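Tea Service Returns to Residents' Lounge at Clarnia House

November 2024

The ground floor lounge at Clarnia House in Plekport is serving afternoon tea again after being closed for 11 weeks for plumbing and floor repairs. Residents and their guests can use the room every day from 2 p.m. until 5 p.m.

The closure followed a leak in the pipes behind the serving counter. Repairs were finished in October. The building has 85 apartments, and the lounge is the only shared room on the ground floor with its own sink and kettle.

Clyde Tillman, who manages the building for Clusari, said the room had been missed. "People came by the office to ask when the tea was coming back," he said. "A few of them brought their own mugs and sat in the lobby."

Seating and low tables from the old room have been kept. Some of the tables are marked and will be refinished next year, Tillman said. The money for this year went to the pipes and the new tile.

Tea is now set out on trays. Under the old arrangement, cups were kept on an open shelf and people carried them across the room. Each table gets a tray with mugs, coasters, paper napkins and packaged snacks. Residents are asked to leave used mugs on the tray when they go, and to put tissues and wrappers in the bin by the door.

Trays are cleared and laid again during the afternoon. Used napkins are taken out first, then the mugs go to the sink. Coasters are wiped and stacked at one end of the tray, and a small flower is added before it goes back into use.
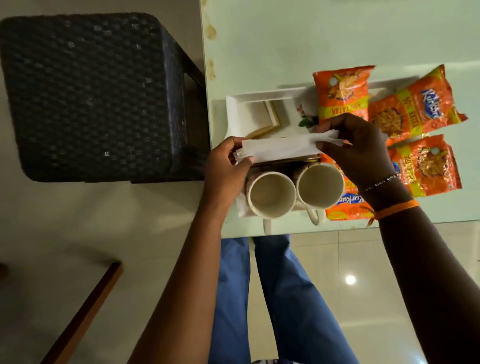 Costs and Booking

Tea remains free for residents. Guests pay $2, which can be left in the box at the counter. The snacks are supplied by Pillai, a grocery store two blocks from the building, under an order of 100 packets a week. Tillman said the order may be raised if the packets run out before the weekend.

The lounge can also be booked for private gatherings on mornings when it is not in use. The fee is $198 for a half day and includes the trays and mugs. Bookings are taken at the Clusari office on the first floor. Residents who left belongings in the lounge before the closure can collect them from the same office until the end of the month.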